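A morning at the Musville paper mill

We nearly didn't go. The open day at Musville clashed with the school fair, the forecast was dreadful, and my sister had promised that the mill was "mostly pipes". I am so glad we ignored all of it, because I came home with a bag of odd-sized envelopes, ink on my sleeve and a head full of facts about rags.

Paper has been made on this bend of the river since 1813. The first building is still there, a long stone barn with slatted shutters on the top floor where the sheets used to hang to dry, and it now holds the visitors' room and a very small museum. The working mill sits behind it, much bigger and much uglier, and you don't see it from the road at all. We got there just after nine and there was already a queue for the first tour.

Our guide was Eilidh MacLeish, who started in the finishing room straight from school and now looks after the quality side. She had a lovely way of stopping dead in the middle of a sentence to listen to a machine, nodding, and carrying on. There were 142 people booked in for the day, she told us, and they take them round in small groups so that everyone can hear. You do need the earplugs in the machine hall, though. Take the earplugs!

We began at the wet end. I had pictured something like a giant washing machine, and the pulper isn't far off: a great round tub with bales going in at the top and a porridge of fibre and water swirling underneath. It smells of wet cardboard and, faintly, of swimming baths. One of the children in our group asked whether you could eat it. Eilidh said that somebody had tried, years ago, for a bet, and that he'd gone back to sandwiches.

From there the porridge is thinned and thinned until it's nearly all water, then sprayed on to a moving mesh, and this was the part that got me. You stand on a walkway and look down at what seems to be a sheet of milk rushing away from you, and somewhere along its length, at a place you can never quite pick out, it stops being milk and becomes paper. I must have stood there for ten minutes. The rest of the group had moved on to the dryers and I had to trot to catch up.

The dryers are lovely and warm. There are rows of steam-heated cylinders in a hooded section with little windows, and the paper snakes over and under them and comes out crisp. Géza Vincze, who runs the machine on the early shift, let us feel a strip from each stage, from something like damp flannel to a proper rattly sheet. He has a habit of flicking the paper next to his ear, and he can tell the weight from the sound. We all had a go afterwards and none of us could tell anything. 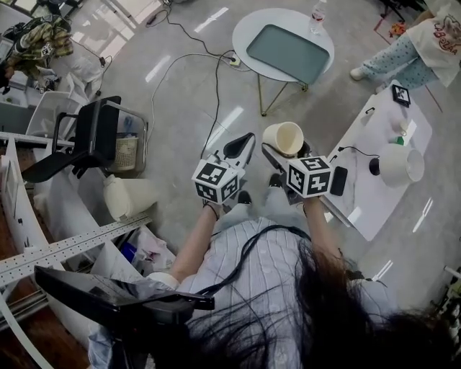
Most of what Musville makes these days is board for food packaging, the stiff, slightly creamy stuff that gets turned into cartons and cups by other firms. The rest is writing paper, and there's a little coloured card for a bookbinder called Boros, in a deep mustard that I would happily paint my kitchen. The board has to go through a separate set of checks before it can leave the building, and there's a whole corridor of small rooms where they bend it, soak it, crush it and weigh it again. I had no idea how much trouble goes into a thing I usually throw away before I've reached the end of the street.

Tea was in the old barn, in the room under the drying loft, with a cheese scone the size of my fist. The museum is up a steep stair at the far end. Do climb it if you can. There's a wall of wooden moulds, a tray of watermarks bent out of wire (a heron, a bell, several rather fierce lions), and an order book open at a page where a customer complains that his paper arrived "much nibbled". The handwriting is gorgeous. I wanted to turn the page and see what the mill had said back, but it's under glass.

After that came the hands-on session, which I'd been looking forward to all week. Marietjie Motaung teaches papermaking in the loft, and she gives you a vat, a mould and about as much instruction as you'd get for boiling an egg. Dip, lift, shake it gently both ways, let it drain, turn it out on to the felt. My first sheet had a hole in it. My second was thick at one end and thin at the other, like a doorstop. The third was fine, and I was so pleased that I made everyone at the table look at it. My niece put fern leaves and orange wool in hers and it was far better than mine.

They press the sheets for you and post them on when they've dried, so bring an address written down clearly. Mine came in June, flat between two pieces of board, with a note to say that the third one was "a good even sheet". It's on the fridge.

A few useful bits if you're thinking of going. The 521 bus stops at the end of the lane and it's a short, muddy walk from there. The car park fills up early. Flat shoes are a must, as the walkways in the machine hall are open grating and they won't let you on them in heels. The tour costs £6 and the papermaking is extra, paid on the day at the desk in the barn. The shop sells offcuts by the bag, all sorts mixed together, and I wish I'd bought two. They go fast, so call in before the tour and ask them to keep one behind the till for you.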